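Brinosstead Home Forum > Bedroom and Laundry > Bed against the wall, how do you keep the sheet flat?

hgarrido_75
Hello all. My name is Hipólito Garrido and I am new in this section, usually I read only the gardening one. I have a question about fitted sheets and I hope it is not too silly for a first post.

In May we moved to a smaller flat and the big bed now has one side against the wall. There is no other place for it, the wardrobe takes the rest. Since then I can't get the fitted sheet to sit properly on the wall side. I pull it down, it looks good, and next morning there is again a thick fold in the corner. The mattress is a Rasten, quite deep, and the sheet is a Drelholm in olive. On the packet it says it is suitable for deep mattresses, so I believed it.

My second problem is folding. I do all the laundry folding on the bed, as the kitchen table is too small, and when I put one cloth down and pull the corners, the sheet moves together with it. So I finish the folding and then I must make the bed again. My wife finds this very amusing.
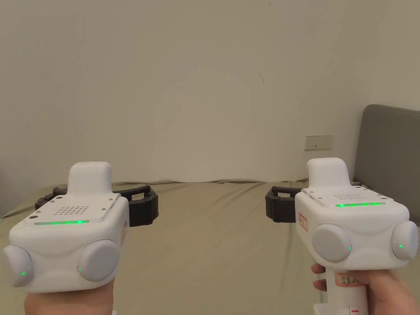
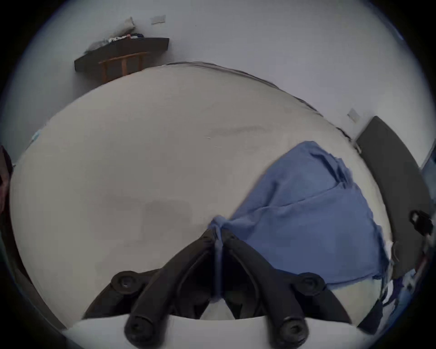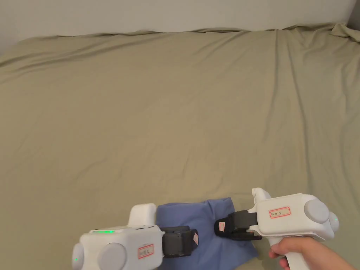

I have tried to tuck the wall side first, and I have tried to tuck it last. I have also tried the elastic straps that go under the corners, but to put them on I must lift the mattress alone and my back does not thank me. What do other people do? Is it the sheet, or is it me?

wattle_and_daub
Welcome! Not a silly question at all. Mine is jammed in a corner too and I fought with it for years. Pull the whole bed out 30 cm, do the far corners properly with your hands right under the mattress, then push it back. If you try to do it by leaning across, you only ever get the top edge down and the rest creeps up overnight.

The lump at the upper right in the last photo looks like exactly that to me. Too much fabric up top and not enough underneath.

pemberley_k
I'd say it's the sheet. "Suitable for deep mattresses" can mean anything. Measure the depth of your mattress, then measure the pocket of the sheet at the corner seam, and you want a good bit spare for the tuck. I bought a Horgan set and never looked back, though the colours are a bit dull.

wattle_and_daub
Disagree, sorry. If the sheet was too shallow it would ping off, not bunch up. Bunching means there's cloth to spare that isn't tucked. A deeper sheet will give him a bigger lump.

pemberley_k
Depends where it's short. Mine was shallow at one end and it dragged everything to the other end. I had a ridge along the wall and a bare corner at the foot.

hgarrido_75
Thank you both. I have no bare corner, all four are covered, so maybe wattle_and_daub is right. But I will measure also, it costs nothing. The bed has no wheels and the floor is soft timber, so I am a little afraid to pull it. Has somebody used felt pads under a heavy bed?

old_mangle
Felt pads are fine, get the thick screw-on ones. The stick-on sort peel away the second time you shift the bed and then you've got glue on your floorboards.

About the folding. Why on earth fold on the bed? I've said it on here before and I'll say it again, get an ironing board, drop it to the lowest height and fold on that. A cloth that size, like your blue one, takes two folds and it's on the pile.

hgarrido_75
I have an ironing board, but it is narrow and the towels fall off on both sides. For small things it could work, I agree. For the bath towels I still prefer the bed.

tilly_marmalade
I'm with you, the bed is the best folding table in the house! I do the lot there with the radio on. What helped me was a thin cotton blanket laid over the top just while I'm folding, so the blanket slides about and the sheet underneath stays put (mostly). Then I shake the lint out over the balcony and put it away. Also, don't pull on one corner of a crumpled thing. Spread it with flat hands from the middle first and you'll hardly need to tug.

old_mangle
So now he has to fold a blanket as well.

tilly_marmalade
It takes ten seconds, mangle.

pemberley_k
How are you drying the sheet, by the way? If it goes in a hot dryer the elastic gets tired and then nothing grips, whatever size you buy. I line dry mine and colour lasts longer too.

hgarrido_75
On the line in summer and in the dryer in winter, on the middle programme. Maybe this is part of it, the elastic on one side feels softer than the other when I stretch it with my fingers.

This evening I will measure the pocket, and I will look for the screw pads at the hardware shop. The blanket I can try already tomorrow, there are two loads of towels waiting. I will write again when the bed has been moved, if the floor survives.

wattle_and_daub
Get someone on the other end of that bed, and lift, don't drag.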